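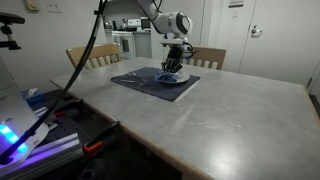

One place at our gray table, with the blue cloth on the plate.

When I moved to Clellutley I owned two forks and one good pan. For the first winter I ate standing near the stove, and I thought it was a normal thing to do when a person works late. It was my neighbor Markos Economou who asked me one evening why I have a table if I don't use it. I had no good answer for him.

So since December I am laying the table every evening, even for one person. I want to write down how I do it, as two readers asked me after my last post about soup.

First comes the placemat. Mine is dark navy, and I bought it at Riltine when they closed the shop on the hill. I like how a white plate looks on it. On the bare gray top the same plate looks a little sad, I think, and also the gray shows every mark. I have tried 39 different ways to clean those pale streaks (this is a joke, but not a big one) and they come back. My mother would put a full tablecloth over everything. I prefer to see the light wood along the side, it goes well with the chairs. 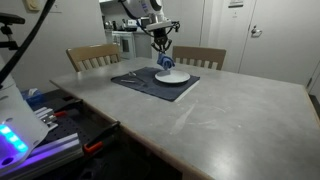 My mother was also very strict about the cutlery. At home the fork was on the left and the knife was on the right, and my brother and I were sent back to the kitchen if we mixed them. Now I put both pieces on the left side of the plate, together, and the right side stays free for my glass or my book. Sometimes it is a spoon in place of the fork, it depends on the dinner. I feel a small guilt every time, but it is much more practical for somebody who reads while eating.

The mat is seldom straight. In the beginning I corrected it each time I passed by. I have stopped with this.
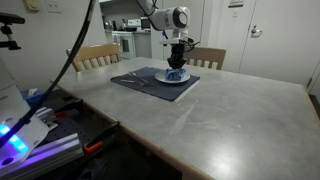
The napkin question

I have a book about folding napkins, it has 286 pages, and I must confess that I learned only the fan and the envelope. The fan fell open before the soup was ready. The envelope was nice, but it took me more time than cooking the rice.

These days the blue cloth goes on the plate in a soft heap. I take it in the middle and let the corners go where they want. Markos says it looks like a flower. His wife says it looks like laundry. I am somewhere between them, but I like to have this bright color waiting on the white when I come in from work.
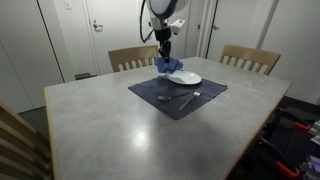

Another way: the plate far back on the mat, the spoon and fork in front of it.

I am still looking for a second mat in the same navy, for when a guest comes. If you know a shop that has it, please write me in the comments.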